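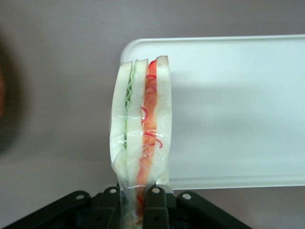
The Seven O'Clock Bus

by Aisling Mulcahy
April 2022

My mother-in-law did not believe in buying food at a station. She said it each time somebody traveled, also when the journey was short. So on the evening before I left Erkville she put the cutting board on the table and asked me what I wanted inside.

"Anything," I said.

"Anything is not a sandwich," she said.

Her name was Luson, and I lived in her house for two years after her son died. People in the street thought this was strange. They thought a widow of my age should go back to her own family, but my own family was across an ocean, and Luson had a free room with a window to the garden. We did not talk very much. She spoke my language slowly and I spoke hers slowly, and in the evenings we were both tired from it.

Now I had work in Trollness, at the school there, and a room above a shoe shop. The bus left at seven in the morning.

She took three slices of white bread from the bag and cut off the crusts. I had never seen her cut off a crust before. In that house we ate crusts, we ate the ends of cheese, we ate the soup until the pot was clean. She pushed the crusts to one side for the birds and did not look at me.

"You don't have to do that," I said.

"It is for traveling. It must be soft."

She washed the lettuce and dried every leaf in a towel. She explained that wet lettuce was the enemy of bread, and I wrote this down in my head, as I wrote down many things in that kitchen. Then came the red peppers, which she had cooked that morning and left in oil, and over them the onion. She cut it so thin that it fell on the board in little curls. Pieter used to steal these curls. He would come behind her and take them with two fingers, and she would hit his hand with the towel. I waited for her to say something about it. She moved her elbow a little to the side, as if to make room for a person, and continued to cut.

I went to the sink and washed a cup that was already clean.

When I turned around she was pulling the plastic from the roll. She wrapped like a nurse. She pulled the film tight, turned the sandwich, pulled again, and at the end she twisted what was left and pressed it flat with her thumb. Then she put it in the refrigerator, on the shelf with the milk, alone.

"You will forget it," she said.

"I will not forget it."

"Pieter forgot it always. Once I ran to the station in my slippers."

It was the first time in many weeks that she had said his name. She sat down on the chair by the stove and told me about the slippers, and the rain, and the driver who opened the door again when the bus was already moving. She used a lot of words I did not know. I did not stop her to ask.

In the morning it was still dark. She carried my small bag and I carried the big one, and we walked down Rosales Street in the middle of the road, where it was smoother for the wheels. At the station she gave the driver a look, the same one she gave to the man at the fish market. The ticket cost 143 and she wanted to pay 40 of it. We argued about this in two languages until the driver coughed.

I found a seat on the left side. She stood under the lamp with her hands in her coat. When the bus started she hit the window with her flat hand and shouted, and I could not hear anything, but I could see her mouth.

Sandwich, she was shouting.

I opened the small bag and looked. There was my book, my scarf, the papers for the school. I looked in the pockets of my coat. I remembered the shelf with the milk, and I felt my face become hot, and I stood up to call to the driver.

But she was laughing. She had opened her coat and was holding it up high beside her ear – the white and the green and the red of it, shining under the lamp.

The driver stopped. He opened the door with a long sigh, and she came up the steps, in her slippers.

Contact | © Aisling Mulcahy, all rights reserved | Back to top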